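Gemeinschaftswerkstatt Gretby
Hinweise für Nutzerinnen und Nutzer, Blatt 14: Steckverbindungen aus Kunststoff mit zwei Armen fügen
Stand: 12. April 2024

Das vorliegende Blatt richtet sich an Mitglieder, die den zweiarmigen Aufbau der Werkstatt für eigene Montageversuche nutzen. Es ergänzt die allgemeine Werkstattordnung und setzt die Einweisung durch Graciela Bravo oder Leobardo Espinoza voraus. Als Übungsstück dient ein Gestell aus weißen Kunststoffteilen mit Rohr und Sockel.

1. Arbeitsfläche vorbereiten

Die Fläche ist vor jedem Versuch vollständig mit der schwarzen Unterlage abzudecken. Weiße Teile heben sich darauf deutlich ab, und die Konturen werden von der Bildauswertung zuverlässiger erkannt. Grobe Falten sind glatt zu streichen. Werkzeug gehört während des Betriebs in den Schrank.
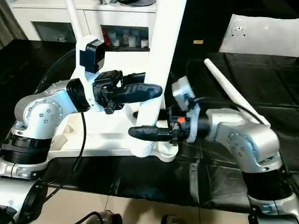
Die Kabelführung ist vor dem Einschalten an beiden Armen zu prüfen. Jede Leitung benötigt so viel Spiel, dass das Handgelenk seinen vollen Drehbereich erreicht, darf sich aber nicht am Werkstück verfangen. Besondere Aufmerksamkeit verlangt die Schlaufe am linken Arm: Sie hängt vor dem weißen Gestell herab und kann bei einer Bewegung nach vorn am Rohr hängen bleiben. In solchen Fällen ist die Leitung mit einem Klettband am Arm zu führen - Kabelbinder sind hierfür nicht zugelassen.

2. Annäherung an das Werkstück

Die Greifer werden geöffnet und mit verminderter Geschwindigkeit an das Teil herangeführt. Für Formteile mit flachen Mulden und Stegen empfiehlt es sich, zunächst eine Position oberhalb des Randes anzufahren und dort anzuhalten.
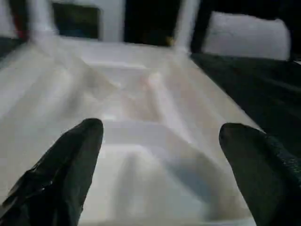 Erst nach dem Stillstand wird die Lage des Teils bestimmt und der Greifpunkt freigegeben. Wer die Wartezeit verkürzt, erhält häufig unscharfe Aufnahmen und damit ungenaue Koordinaten. Renata Maldonado hat hierzu im Dezember eine Vorlage erstellt, die im Ordner »Nonari« abgelegt ist.

3. Rohre einsetzen

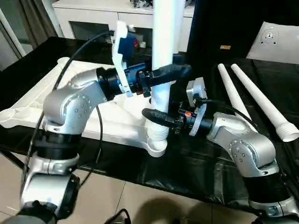 Lange Rohre sind stets an zwei Stellen zu führen, damit sie beim Einsetzen nicht verkanten. Ein Arm übernimmt den oberen Abschnitt, der andere stützt weiter unten. Am hier verwendeten Gestell greift der linke Arm das senkrechte Rohr oben, während der rechte von der Seite gegen den unteren Teil drückt; das gerillte Ende sitzt dabei in der runden Aufnahme des Sockels. Weitere Stangen werden rechts auf der Unterlage bereitgelegt, möglichst parallel zueinander.

4. Greiferfinger pflegen

Die Auflagen der Finger sind nach jeder Sitzung trocken abzuwischen und auf Abrieb zu prüfen. Für runde Teile ist die Griffkraft schrittweise zu erhöhen, bis das Teil nicht mehr rutscht.

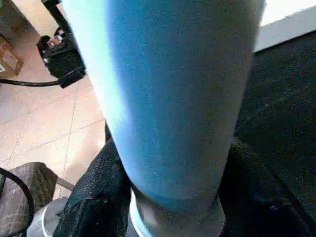

Blauer Zylinder zwischen den beiden Greiferfingern

Schadhafte Auflagen sind im Gerätebuch einzutragen. Ersatz gibt Trinidad Ledesma während der Öffnungszeiten aus.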